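We use cookies to keep you signed in to the Sistley Public Support Portal and to measure visits. By continuing to use this site you accept our use of cookies. Accept | Manage settings

Sistley Police Department
Public Information Unit, Online Services
Ticket: Warrant notice posts showing the wrong photograph on shared links
Status: Resolved
Priority: High
Opened by: Chae-won Won, Public Information Unit
Assigned to: Fuad Abdella, Online Services

Initial report

When a notice from the department's "Active Warrants" page is shared to the department's social media account, the preview displays the photograph from the previous notice. The name and charge are correct. The photograph is not. A resident of the Totevine district telephoned the front desk at 9:40 a.m. to report that his picture appeared beside another person's name and a charge of burglary. His own warrant, for an unpaid traffic fine, had been cleared at the courthouse in January.

The post was removed at 9:52 a.m. The Unit requests that no further notices be shared until the cause is known.

Entry 1, Fuad Abdella

Report received. Automatic sharing has been turned off for the warrants page. The page itself was checked in two browsers and shows the correct photograph for each of the 16 current notices. The fault is confined to the preview.

Please confirm whether the notice was posted by hand or by the scheduler.

Entry 2, Chae-won Won

It was posted by the scheduler. Notices entered by hand last month did not show this problem, as far as the Unit is aware.

Entry 3, Fuad Abdella

The scheduler (Lurik, version 13) requests the preview as soon as a notice is saved. The photograph is uploaded in a separate step. If the upload has not finished, Lurik uses the last photograph it holds for that page. This was reproduced on the test site with blank portraits. Of 10 test notices, 2 carried the wrong portrait.

Clearing the preview store corrected both. This is a temporary measure and does not prevent the fault from recurring.

Entry 4, Kyung-tae Hwang, Records Division

Records has reviewed the matter at the request of the Unit. The following points are to be noted on the ticket.

The cleared warrant was removed from the page on the correct date. The photograph file was not removed from the scheduler's storage, and there is at present no procedure requiring it. Records asks that photographs be deleted from all connected systems when a warrant is served, recalled or otherwise cleared.

A written correction is to be published on the same account where the error appeared, and it is to remain there for the same length of time as an ordinary notice. The correction should not repeat the resident's name or photograph.

Entry 5, Chae-won Won

The correction was published at 2:15 p.m. Comments on it have been closed. Bok-nam Kong has spoken with the resident by telephone and has sent him a letter confirming that he is not wanted by this department. He has asked for a second copy for his employer, which will be mailed.
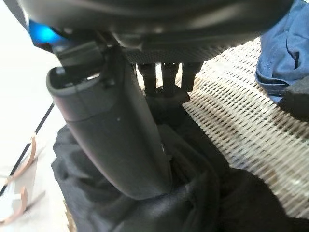 Entry 6, Fuad Abdella

Two changes have been made on the test site. The scheduler now waits for the upload to report as complete before it requests a preview. If no photograph is present, the department seal is used in its place. The storage folder has also been emptied of all photographs not linked to a current notice.

The tests from Entry 3 were repeated with the same notices. All previews were correct. Approval is requested to move the changes to the public site.

Entry 7, Byung-chul Yeom, Online Services Supervisor

Approved, on the condition that each preview is viewed by a member of the Unit before it is released. This condition applies until further notice. The vendor, Yeon, has been informed of the fault and has been asked to state in writing whether other settings are affected.

Entry 8, Fuad Abdella

Changes moved to the public site at 4:30 p.m. Automatic sharing remains off. Notices will be released by hand from the approval screen.

Entry 9, Chae-won Won

Confirmed. The first notice released under the new procedure displayed correctly. The Unit has no objection to closing this ticket. The deletion procedure requested by Records should be tracked separately.

Closed by: Byung-chul Yeom
Follow-up: Separate ticket opened for Records Division, photograph deletion on cleared warrants. Reply from vendor pending.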